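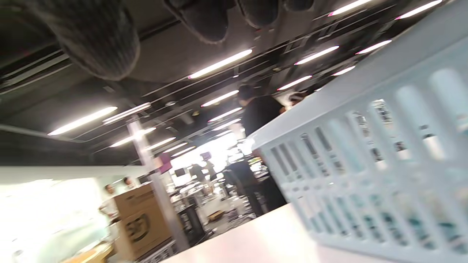

**Gallery: Sorting and folding**

The long white tables at Isgate get used for all sorts of jobs. In May it was laundry: small pieces, mostly cloths, sorted between a blue basket and a yellow basin. The photos are in no particular order.

The blue basket has slots on all sides we could want air through, and it can take a fair load before the rim starts to bow. It cost less than the basin and has held up better. We looked at the Tirka version as well, but it is 60 cm long and takes up too much of the table.
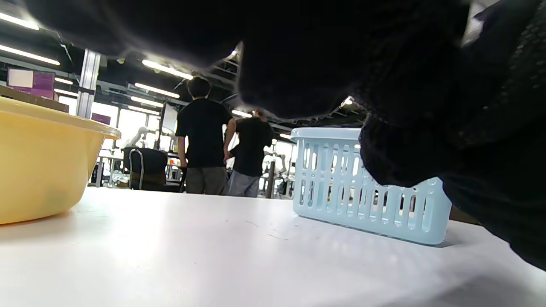 *Yellow basin at left, blue basket beside it.*

We keep the two close together so there is less reaching. The basin is for anything small enough to get lost in the bottom of a basket -- face cloths, odd socks, that sort of thing. Ours is 35 cm across the top.

Cloths with a coloured stripe go in their own pile. It makes them easier to find later.
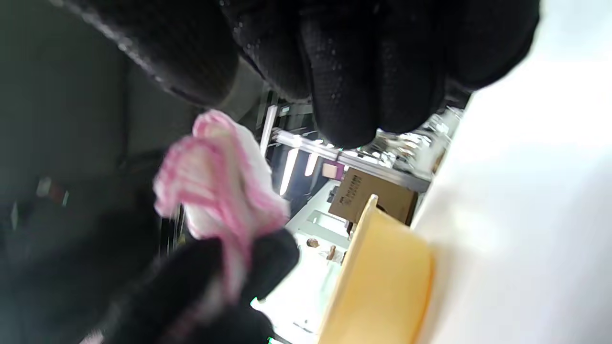 Fold in half, then in half again, and flatten with the palm. Anything still crumpled after that gets a shake and a second go. We wash these at 40 degrees and they keep their colour well enough.

Plastic bits such as lids and cups get put with the basin and not in with the cloth. They used to end up at the bottom of the pile and turn up days later.

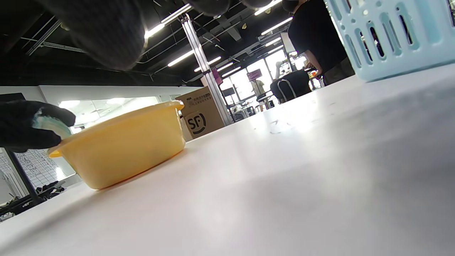 The tabletop gets a wipe at the end of the day. Grey smudges come off with warm water and a little dish soap -- no need for anything stronger. Basket and basin go back on the shelf, label side out.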